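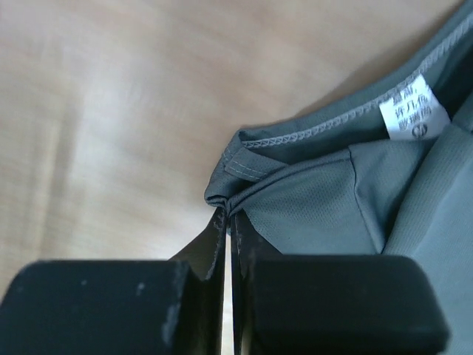
The Clodosdale Shared Workshop invites applications from members of the public to take part in the Graneo project, a members' build of a pair of small robot arms for handling clothes and household cloth. The arms have been assembled in the workshop by members in their own time, and the group now wishes to add participants for the next stage of work. Fabric is a demanding material for a home-built machine. A sports garment may combine mesh, a smoother woven panel and a stitched hem within a hand's width, and the fingers must close on a small pinch at a folded corner while the remainder lies on the table. Participants will help to improve how such corners are found, held and released.

Places available: 18

Duration: 22 evening sessions, beginning in September

Location: Clodosdale Shared Workshop, upper floor, Weidemann Building

Reference: 1727

Participants will be expected to undertake the following duties under the guidance of the project group:

Operating the two arms in turn and keeping a written log of each attempt
Sorting and preparing donated garments and plain cloths
Checking cables, fasteners and finger plates before each session
Clearing the work surface and returning fabrics to their bins
Contributing to the build notes, which are published to all members

No qualification in engineering is required. Applicants should be aged 18 or over, able to follow written safety instructions and comfortable working with small hand tools. Experience of sewing, laundry work or garment repair will be regarded as equal to experience of electronics. Both arms stand at the front of a single bench with the cloth laid out between them, and much of the work is carried out in pairs.
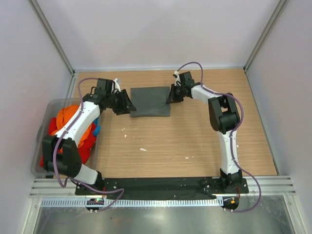
A participant from the previous intake wrote that the first sessions were slower than she had expected, that most of her time went on learning to lay a cloth the same way twice, and that she would advise applicants to come for the patience of it as much as for the machines.

The position is unpaid. Travel within the Clodosdale area will be reimbursed on production of a receipt. Controller boards and spare parts are supplied through the Zurkavia parts fund, and participants are not asked to buy equipment.

Applications should be made on the form held at the workshop desk, Room 113, and should include a short statement of interest. The closing date is June 19, 2020. Applicants will be informed of the outcome in writing.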